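Progress Report to the Greltetden Fund
Skullik Sorting Service: Trial Period and Interim Review
Submitted 26 February 2024
Prepared by Chrysanthi Vlachopoulos, Program Office
Reviewed by Leonidas Papadakis

1. Purpose of this report

The Fund asked for an interim account of the Skullik sorting service before releasing the second part of the grant. The service is offered by Jurkance under a subscription that covers two robot arms, the control software, remote support and one on-site visit per quarter. Our task is to judge whether it suits small recovery shops that take apart household electronics and sort the parts for reuse.

2. Work completed

Installation was finished on schedule. Ehab Fawzy led the setup on our side and received two days of operator training from Jurkance. The arms share one worktable. Mixed parts are placed in a central tray, and each arm moves them into bins assigned by part type. Bin assignments are set in the software and can be changed by an operator without help from the supplier.

In the review period the team ran 168 trial batches and handled 540 parts. Operators stopped the system by hand in 17 batches. Nine of those stops involved wire harnesses, which remain the most difficult item in the trial. Connectors catch on neighboring parts, and a long harness may be lifted at one end while the other end stays in the tray.

Circuit boards gave less trouble. The grip settings supplied with the service were too firm for boards with tall capacitors, and Myrto Ververidis prepared a gentler setting that has been used for all boards from the second week onward. Jurkance has asked to include it in the standard package – we have no objection, provided it is supplied to other subscribers at no charge.

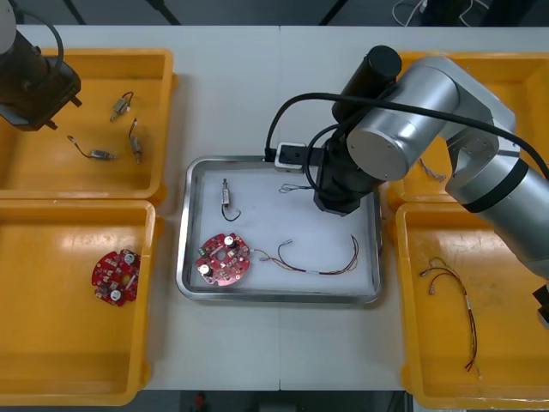 Can the service be run by staff with no background in robotics?
Daily operation can, after the two-day training. Adding a new part type still calls for a trained operator and, in most cases, a call to remote support.

3. Assessment of the service

The operator screens are clear and the written instructions are adequate. Remote support answered all of our requests within one working day. The quarterly visit was useful, although the visiting engineer had not been given our earlier notes and part of the morning was spent going over them again.

Two points in the subscription terms require attention. Replacement gripper fingers are billed separately, and this was not stated in the original offer. In addition, trial records are kept by the supplier for only 90 days unless a longer period is requested in writing. Bimla Vishwakarma has made that request on our behalf and is copying all records to our own storage.

4. Budget

Spending is within the approved amount. The line for spare parts will be used up before the end of the trial as a result of the finger charges described in section 3. We ask permission to move funds from the travel line, where one planned visit to the Stamatopoulos site was replaced by a call.

5. Next steps

Harness handling will be the main subject of the next period. Jurkance has offered a revised routine in which one arm holds the harness while the other frees the connectors, and testing will begin once the software update is installed. We will also repeat the board trials with a second group of operators.

The final report, including a recommendation on whether to continue the subscription, will be delivered in July. Questions on the budget request may be sent to Chrysanthi Vlachopoulos at the Program Office.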